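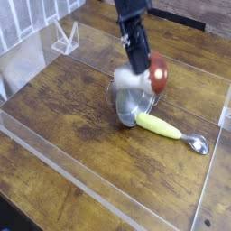

Equipment Reviews | Teaching and Research Laboratories

Candum Hand-Guidance and Remote Demonstration Kit (Jotberg)

Reviewed for the Dönmez Laboratory by Şengül Karaca and Horațiu Chiriac

The Dönmez Laboratory purchased the Candum kit in December for use in its introductory course on robot learning and in two continuing research projects. The kit is sold by Jotberg as an addition to an existing tabletop arm. It consists of a handheld controller, a passive guide arm, a foot pedal, a mounting plate, and recording software. The robot itself is not included. This review covers the kit as delivered, with the software version current on 30th January.

Purpose of the evaluation

The laboratory required a single system with which staff and students could demonstrate a task to a robot in either of two ways. In the first, the operator takes hold of the arm and moves it through the task by hand while the joint positions are recorded. In the second, the operator sits away from the arm and drives it remotely. Until this year these functions were handled by separate equipment, and recordings made on one could not be used with the other without conversion. The Candum kit offers both and stores the results in one format.

Sinan Canpolat conducted the trials with Aslı Bozkurt, who had no earlier experience with remote operation and was asked to take part for that reason. A total of 580 demonstrations were recorded, of which 58 were discarded by the operators at the time of recording or removed on later inspection.

Installation

Installation was completed in one afternoon. The mounting plate fit our bench without drilling, although the clamp screws are short and will not reach through a very thick tabletop. Laboratories with heavy wooden benches should measure before ordering. The cable between the guide arm and the control box is long enough for the operator to sit on either side of the table. The cable for the foot pedal is not, and we replaced it with a longer one from our own stock.

Jotberg supplies a printed guide and a longer manual in electronic form. The printed guide is clear up to the calibration step, at which point it refers the reader to a menu that has since been renamed. The electronic manual gives the correct name. Calibration must be repeated whenever the guide arm is unplugged, and the software does not issue a reminder. Several early recordings showed a steady offset at the wrist for this reason and could not be used.

Hand guidance

Hand guidance is the stronger of the two modes in daily use. When the pedal is held down, the arm supports its own weight and can be moved with light pressure. Releasing the pedal holds the arm in place. Aslı Bozkurt was able to record a usable demonstration within her first session, and the students who have since used the kit have reported little difficulty.

There are limits. The operator's hands and sleeves are often between the object and the cameras, and a recording made in this way may be of little value to a project that depends on images. The gripper is opened and closed by a button on the collar, and pressing it tends to disturb the position of the fingers. The effect is small when the target is a large, firm object. It is much more noticeable with the handle of a spoon. A second button on the pedal would be a welcome improvement.

Remote operation

In remote mode the operator moves the guide arm and the robot follows. Response was prompt, and we did not find the delay troublesome at any point in the trials. The guide arm is well balanced and does not tire the hand during a session of ordinary length. Our sessions were limited to 30 minutes, after which operators changed places.

The principal shortcoming is that the guide arm gives no sense of contact. The operator must judge by eye whether the gripper is above an object, resting on it, or pressing into it. The objects used in the trials were chosen partly to test this. A plush mushroom gives way under the finger, and an operator watching from a seated position may press well into the cap before noticing. A steel pot lid behaves in the opposite manner. It offers no give, it slides, and its reflections make the gap between finger and metal hard to judge. With the mushroom lying against the lid, both difficulties are present at once, and a finger placed slightly too low on the toy is soon close to the steel.

Sinan Canpolat found that a slower approach setting reduced these errors considerably. The setting exists in the software but is placed under the safety options, where a new user is unlikely to look for it. We recommend that it be turned on for all beginners. We also recommend that operators be allowed to practice on soft objects before metal utensils are introduced.

Clear acrylic panels were used to enclose the working area. They kept objects within reach of the arm and allowed the operator to see through to the table. They also produce glare, and the position of the room lights should be checked from the operator's seat before recording begins. This is a matter of laboratory arrangement and does not count against the kit.

Recording software

The software is plain and dependable. Each demonstration is saved as a separate entry with a name, the operator's initials, and a free text field. An entry can be marked as good, poor, or incomplete by means of the pedal, and this proved to be one of the most useful features of the product. Operators generally know at once when a demonstration has gone badly. With the pedal they can say so without leaving the seat.

Playback is less satisfactory. A recording can be replayed on the robot at full speed or half speed only. It can't be stopped partway and resumed, and there is no means of trimming the beginning or end. Many of our recordings open with a short period in which the operator is settling into position, and these had to be trimmed afterward with our own tools. Jotberg has informed us that trimming is planned, but gave no date.

The laboratory had one loss of data. A recording session ended without warning when the disk became full, and the entry then in progress was not saved. Earlier entries were unaffected. The software displays the remaining disk space only on the settings page.

Use in teaching

Tarık Bozkurt has used the kit with his introductory section at the Deda campus and has provided comments for this review. He reports that students understand the idea of learning from demonstration more quickly when they have supplied the demonstrations themselves. In his exercise, each pair of students records the same short task by hand and then by remote control, and the two sets are compared in class. The differences are easy to see. Motions recorded by hand are direct and fairly quick. Those recorded remotely contain pauses, small corrections, and second attempts at the grasp.

He notes that students should be told in advance whether corrections are acceptable. Some assumed that any hesitation made a demonstration worthless and discarded a great deal of suitable material. He also asks that each group keep to one starting arrangement of objects until its members are comfortable, and only then begin to vary the position of the lid and the utensils.

The guide arm is suited to adult hands of average size. One student found the grip too wide to hold for long. No smaller grip is offered.

Durability and support

The equipment has been in regular use since delivery. The foot pedal has loosened slightly at the hinge, and the printed symbols on the collar button have begun to wear off. No other wear has been found. Two inquiries were sent to Jotberg's support office. The first, concerning calibration, received a full and helpful reply the next day. The second, concerning the disk space warning, was acknowledged but has not been answered.

Recommendation

The Candum kit is recommended for teaching laboratories and for research groups that need both hand guidance and remote operation on one bench. Groups whose work depends on delicate contact should consider whether the lack of force feedback is acceptable, and should request a trial before purchase. Groups that intend to use hand guidance alone may find a simpler product sufficient.

The laboratory will keep the kit in service and has ordered a second guide arm for the introductory course. Staff wishing to reserve the bench should apply to Şengül Karaca and should allow time for calibration at the start of each booking.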